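Fluvilia Desktop 3D Printer: Seven Weeks In

Posted 8/13/24

The box says you'll be printing in 7 minutes. I wasn't. Leveling the bed on the Fluvilia took most of an evening, and the app wanted an account before it would let me move the print head. I have owned three printers before this one, so I'll take some of the blame, but a first-time buyer would have been lost by page two of the manual.

I paid $678 for it, shipping included. That's a lot for a machine this size, and the sales pitch leans hard on the word "smart." I bought it in May to replace an old Duman that ran loud and ugly and hardly ever failed.
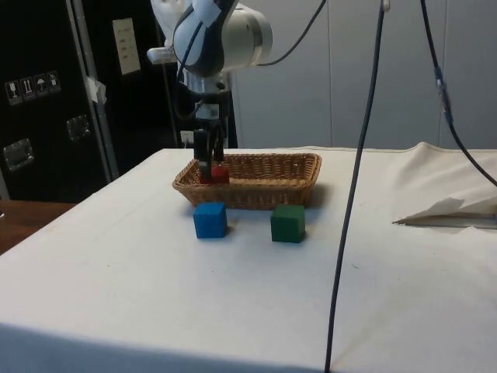
Print quality

Good, with conditions. In plain PLA at the default speed, walls come out clean and corners stay square. Turn on the fast profile and you get ringing on every flat face. The company's sample prints don't show any of that, and I'd like to know what settings they used.

Overhangs are fine up to a point. Bridges sag more than they did on the Duman, even after I slowed the fan curve down and then sped it back up again. PETG strings badly. I tried Lernik filament and a no-name spool and couldn't see much difference between them, so save your money there.

Software

This is the weak part. The slicer, Fondico, is a rebadged version of something you can get free, with a few menus taken out. It forgot my custom profiles after an update. Support (a patient woman named Danuta Czerwiński) got them back for me, but it took 3 emails.

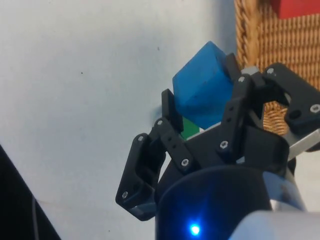

The failure detection is supposed to stop a job when it goes wrong. Out of 40 prints it paused a good one twice and let a real plate of spaghetti run all night. I've turned it off. My friend Czesław Wróbel has the same model and swears his works — he also prints nothing but flat brackets.

Should you buy it?

At this price, no. If it drops by a third, maybe, and only if you're happy using your own slicer. The hardware is decent and the nozzle swap is quick. I'm keeping mine, but the Duman is still plugged in.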